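Let the night crew keep the clock tower
By Snædís Mogensen
23/01/2018
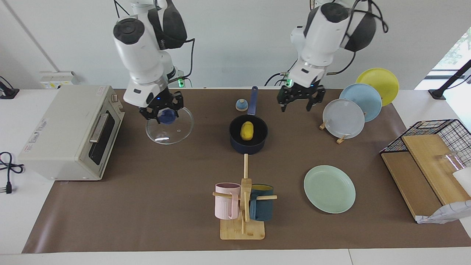
I have climbed the Sostard clock tower three times now, and I would go up again tonight if someone handed me the key. There are 120 steps, most of them worn into a shallow dip in the middle, and at the top you come out beside a machine the size of a farm cart that was built to ring the hours for a harbor full of ships. It rang nothing at all for most of my childhood. Today it rings every hour, and I can hear it from my kitchen with the window shut!

The people who got it going again did not have permission. You will know this part if you have followed the story. Four friends, all of them with day jobs, found a way in through the old coal passage and spent the better part of a year up there after dark, cleaning gears and cutting new pins for the ones that had sheared. They ran a cable up the stairwell for light. Then one morning in June the bell struck seven, and half the town stood in the street looking up.

The city's answer has been to change the locks and send a bill. The building belongs to the public and is managed by Ferkum, the property firm that won the contract some years back, and Ferkum would like to be paid for a forced grate and a damaged door. Fine. A grate is a grate. I'd chip in for it myself. What I can't follow is the second demand in the letter, that the clock be stopped again until a full survey has been done, with no date given for the survey.

I went through the public file on the tower last month, all 385 pages of it (bring a sandwich). It holds a great deal about roof leaks, a long quarrel over pigeons, and a proposal to light the dial in different colors for holidays. The clock itself gets a single paragraph, and that paragraph says it is "not considered repairable within present means." Present means, as far as I can tell, had never been asked to try. The crew's own notebook, which they handed over with the keys they'd had cut, is far better reading. Every wheel is drawn and measured. Every part they took out was oiled, wrapped and left on a shelf with a tag, so that anyone who disagreed with their work could put the old piece back.

That's how a good restorer behaves. Baldursdóttir's little book on tower clocks, which I've owned since I was a student and which is now mostly tape, says a repair should be something the next person can undo. I read it again on the train home from the archive and kept wanting to underline things I'd already underlined.

Now, I do understand the worry. If we cheer for this, what stops a less careful group from getting into the next locked building with a can of paint and a theory? Old places are fragile and some are dangerous, and I would hate to read about a fall on those stairs. So write it down properly. Give the four of them a key and a logbook, insure them, and have an engineer go up twice a year. The Junent society does this with its windmill across the bay, and the mill has been grinding flour on Saturdays for as long as I've been buying it. Very good flour, too.

A petition at the library had 1000 names on it when I signed, and the librarian had already stapled on extra sheets. The council takes it up at its next meeting, in the evening, in the hall right under the tower. I plan to sit near the back, where you can feel the hour come down through the wall - and I hope they keep talking past eight, so that everybody in the room gets to hear it strike.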